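Reading time: 4 min

Two-armed tabletop robot (home and workshop builds)

A two-armed tabletop robot, often just called a bench pair, is a pair of robot arms fixed to opposite sides of a table so that both can reach the same patch of worktop. Most are found in universities and company labs, but a lively number are put together in garages, spare rooms and shared workshops, where people buy the arms ready-made and build everything else themselves: the table, the frame, the wiring, the camera mounts and the software that ties it all together. This article deals with builds of that second kind, and takes many of its details from the one known as Honis, put together by members of the Grovura shared workshop.

Name and origins

Honis began when Adaeze Okafor, a joiner by trade, offered an offcut of worktop to Tanko Effiong, who had been trying to run two arms from a folding table and had watched it walk across the floor every time they changed direction. The table came first and the robot was fitted to it afterwards, an order that many home builders have since copied. The name comes from a label on the crate the first metal rails arrived in, and has no other meaning.

Frame and table

The usual frame is aluminium extrusion, the slotted bar sold by the metre and joined with brackets and T-nuts. It is a wonderful material for this sort of work. A rail can be moved by a few millimetres with one hex key, and a builder who changes their mind about where a camera should go (and they all do) loses ten minutes instead of an afternoon. Corner posts rising above the table give somewhere to fix cameras and lights, and they stiffen the whole thing if a top rail is added.

Solid wood is popular for the surface. It is heavy, which helps with shaking, and it takes screws well. Okafor's advice, repeated in the workshop's own notes, is to let the wood rest in the room for a couple of weeks before cutting it to fit, and to leave a small gap on the long sides so it can swell in damp weather. The first Honis top had no gap and bowed in December.

Arms and mounting

The two arms face each other across the table, and the distance between their bases matters more than almost any other measurement. Too close and the elbows foul one another; too far and there is a dead strip in the middle that neither gripper can reach comfortably. Builders generally clamp the bases loosely, move the arms by hand through the jobs they have in mind, and only then bolt down. Maribel Pacheco, who did the mounting on Honis, shifted the right-hand base 40 mm after the first evening and has not touched it since.

Cables are the other great subject. Each arm needs enough slack at every joint to turn fully, yet not so much that a loop hangs where the other arm can catch it. Soft hook-and-loop ties are preferred to plastic ones for the first few weeks, as they can be undone over and over while the routing settles down.

Driving and teaching

There are two common ways to make a bench pair do something useful. In the first, positions are stored one at a time and played back. In the second, a person steers both arms through a task many times and a learning program is trained on the recordings. The second is far more fun to watch! Honis was first taught to set out a single place at table, and its early training set held 267 recordings, of which 43 were thrown out after a loose screw was found in a camera bracket.

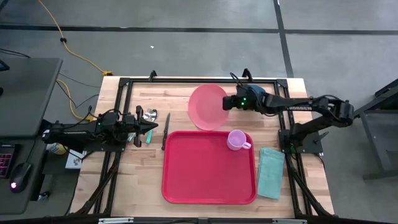 Tableware remains a favourite first task among home builders. The pieces are cheap, they are safe to drop if plastic is used, and each one asks for a different kind of grip. A plate has to be taken by its rim, and a mug can be held by the wall or the handle. Cutlery is the hard part: it lies nearly flush with the wood, and a gripper that comes down a touch too low will press on the table and trip its own motor limits. Osaze Fashola wrote a small program called Ekwueme that slows the arms for the last 20 mm above the surface, and it has been borrowed by several other builds. Cloth is harder still, though a folded napkin makes a good halfway step – it slides nicely and has an edge to pinch.

Safety

Arms of this size can still bruise a hand or crack a screen. Common practice is a stop button within reach of whoever is driving, tape on the floor to show where visitors should stand, and a rule that power goes off before anyone leans over the table. At Grovura the open session is on Saturday, and the arms are parked and switched off before the kettle goes on.

Related builds

Drirton, begun by Fatima Haruna in a spare bedroom, uses the same layout on a shorter table, with both arms fixed to a single rail so that the pair can be lifted off and stored in a wardrobe. It gives up some reach, but it can be set up by one person in the time it takes to start the computer. Haruna's drawings for the rail are kept at Grovura along with the Honis parts list, and members may copy either.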